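Workshop Tips: Sorting Power Supplies with the Arms
Wudbridge Robotics Club – Bench Notes

Members preparing for the Prulham heat should tie back long leads before a run. Keep the gripper fingers clear of the dividers, as torn card catches on connectors.
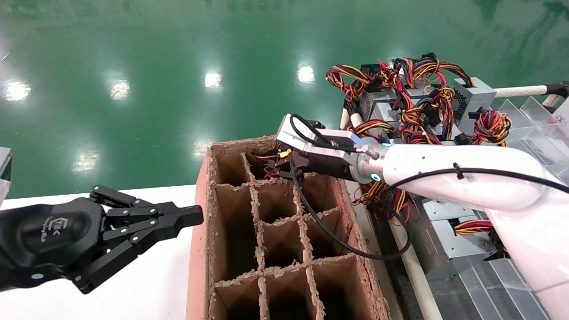
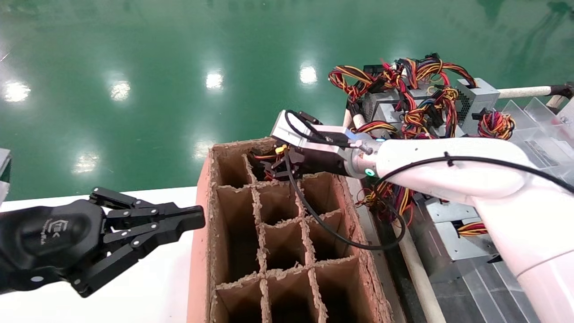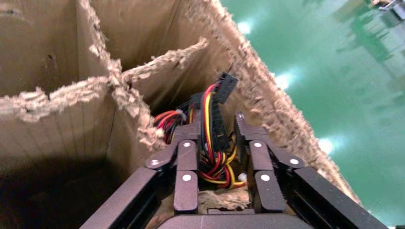
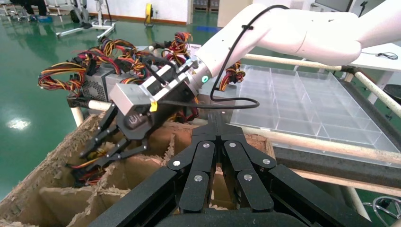 Power supply sorting task: grippers and divided box.

Replace worn dividers after 40 runs – spares are on shelf 7. Loose leads must be reported to the bench lead before the arms are restarted. The workshop closes at 7 p.m.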